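Teaching two arms to fold a shirt for a student project, any tips?

Produra Community > Robotics > Clubs and student projects

woldegiorgis
January 8, 2021

Hi all! I'm helping at the Urkby robotics club and our project for the March open evening is laundry (I know, everyone does laundry). We've got two arms, a table covered in grey fabric and a red and white top to practise on. We drive the arms by hand, record it and train on that. The trouble is the grasp. It goes down beside the cloth and pinches air, and we've got 200 recordings now so I hoped we'd be past that stage. Do we need more, or different ones?
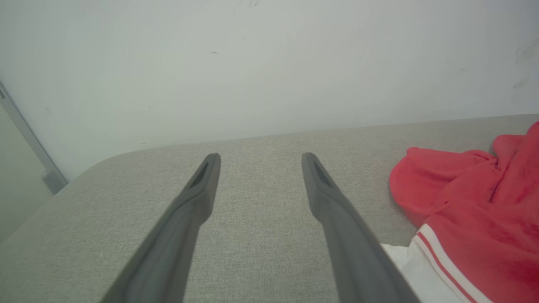

pasotex_fan
Different ones, I'd say! We did 357 for our school entry and most of them started with the shirt in nearly the same spot, so ours went for that spot whether the shirt was there or not. Chuck the thing down any old how before each go. We also made a list to tick off at the start of a session:

Fingers shut fully and level with each other before you record anything. 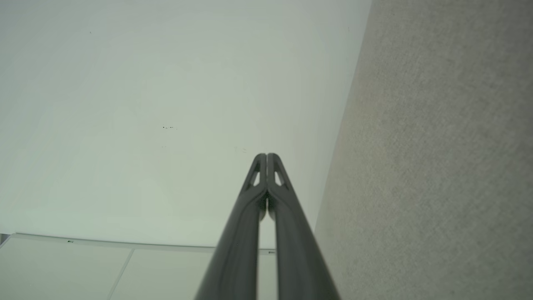
Garment dropped somewhere new, including right out at the sides where one arm has to drag it in.

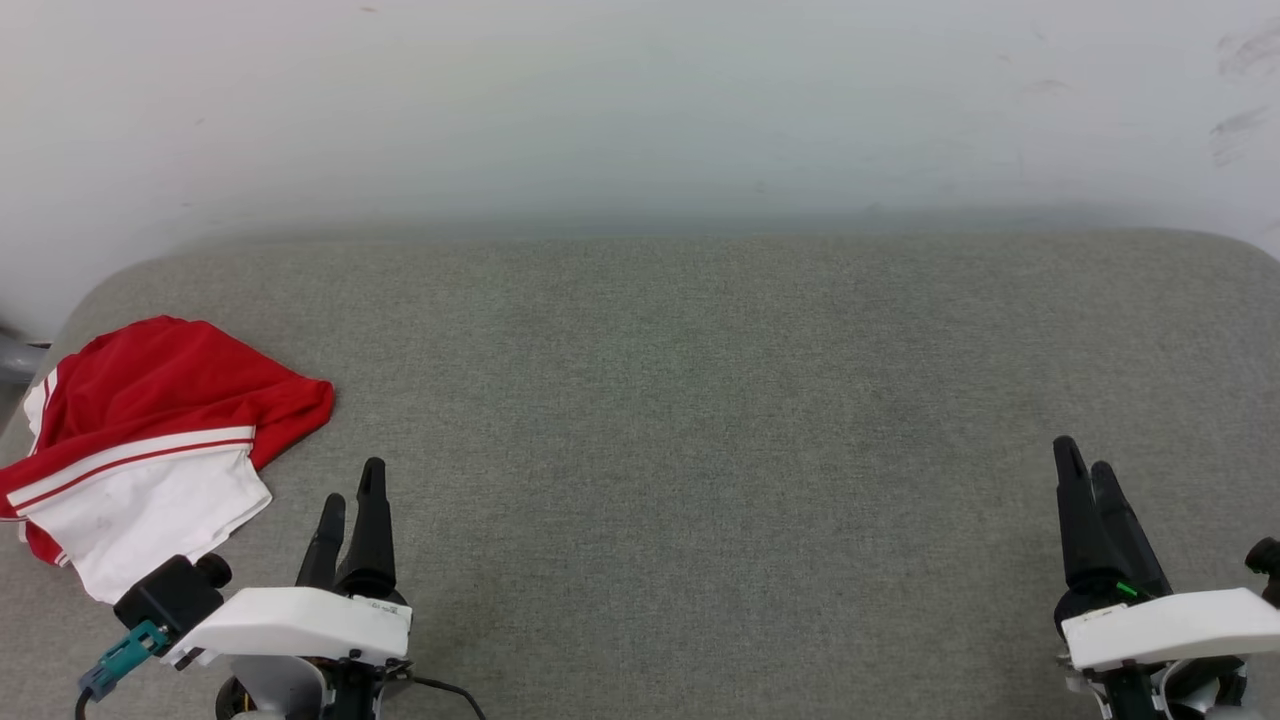
And do a few where you miss on purpose and then go back for it, those helped us loads. We only put in 10 and I wish we'd done more. Oh, and keep the same person driving for a whole session if you can, ours all had different habits and it showed.

urkby_lurker
have you tried slowing it down? ours was just going too fast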